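Coman Bralau Countertop Oil & Board Conditioner

Item 1348
8 oz. tin
Ships from our Drurngate warehouse

Wood dries out. It has been doing this for a very long time and shows no sign of stopping. The Bralau is a soft paste of mineral oil and beeswax that you rub into cutting boards, butcher block, salad bowls and wooden spoons, so that they stop looking like something you found on a beach.

The recipe is two ingredients long. We were asked by a consultant to add a third, preferably one with a story behind it, and we thanked him for his time. There is no lemon in it and no "forest notes." It smells faintly of candle. If you have a strong dislike of candles, the smell is gone by morning.

Why a paste

Oil from a bottle goes everywhere. It goes on the board, then on the sleeve, then down the cabinet door, where you will find it in September. A paste stays on the rag until you put it somewhere on purpose. It also leaves a bit of wax behind, so water beads up for a while instead of soaking straight in.

The downside is that in a cold pantry it sets up like a hockey puck. Stand the tin in a bowl of warm water for a few minutes, lid on, and it will come around.

How to use it

Wash the board and let it dry overnight. Overnight means overnight. Wipe on a thin coat with a lint-free cloth, going with the grain, and do both sides and all the edges. A board oiled only on top will cup, and then you own a very shallow bowl. Leave it a few hours, buff off whatever hasn't soaked in, and go back to chopping onions.

New boards want three coats in the first week. After that, once a month is plenty for most kitchens. One tin does some 7 coats on a mid-size board, more if you're stingy, which we respect.

Bamboo is a grass, as someone at every dinner party will tell you, but it takes the Bralau fine. Use less than you think. It's denser than maple and the extra will just sit on top feeling tacky. 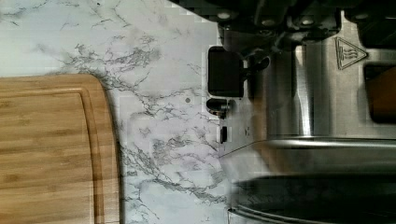 What it won't do

It won't fill knife cuts, get rid of garlic, or fix a board that has been through the dishwasher. For deep cuts, sand first. For the dishwasher, we're sorry for your loss.

Keep it off stone. It does nothing useful for marble and can leave a dark spot on the unsealed kind. Put newspaper down before you start – the sports section works as well as any.

Tin and lid

The screw lid was redesigned by Busisiwe Cele after a year of letters about the old one, which had to be pried off with a butter knife and took several good butter knives with it. The new lid opens by hand. Refills from the Rivimen line drop into the same tin.

Goes with

Rivimen refill puck, 8 oz. – item 1859
Cotton buffing cloths, pack of two
Spoon butter, same stuff in a smaller tin at a slightly insulting price

Returns

Unopened tins, any time. Opened tins, tell us what went wrong and we'll sort it out. If what went wrong is that it smells like candle, please see the second paragraph.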